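Cell 16, half past four in the morning. Charmaine Visser on the stool, sleeves up, coffee gone.

The gripper had been closing crooked since July. Not much. Enough to drop a part on the long night runs, and then the whole line at Grikville sat and waited for somebody to come with a hex key.

"Pads again?" Zoltán on the radio.

"Pads. Left one. Maybe."

She'd had both pads off already, wiped them, put them back. Snug, not tight. Old Bachmann had taught her that, the winter he retired - tight splits the plastic, and Sarano wants up to 193 for a new pair. He'd said it with his mouth full. He said everything with his mouth full.

Log said 2,798 cycles since the last zero. Should of been done weeks ago. Virgil's initials next to every skipped check, neat as stitching. She'd have words. Or she wouldn't, he had the new baby.

Open. Close. Open. She listened for the click and didnt like it. Quarter turn on the left. Close. Open again, all the way, and hold.

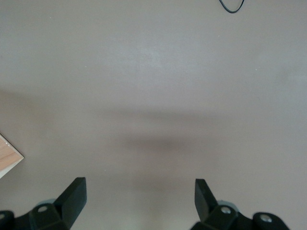

"Well?" said the radio.

"Give me a minute."

"Filip wants it running by five."

"Filip can come down here then."

Quiet on the other end. She put her thumb against the right pad and pushed, sideways, the way you'd test a tooth. No play. Then the left. No play. She pushed harder.

"Charmaine?"

"Send it a part," she said, and moved her hand out of the way.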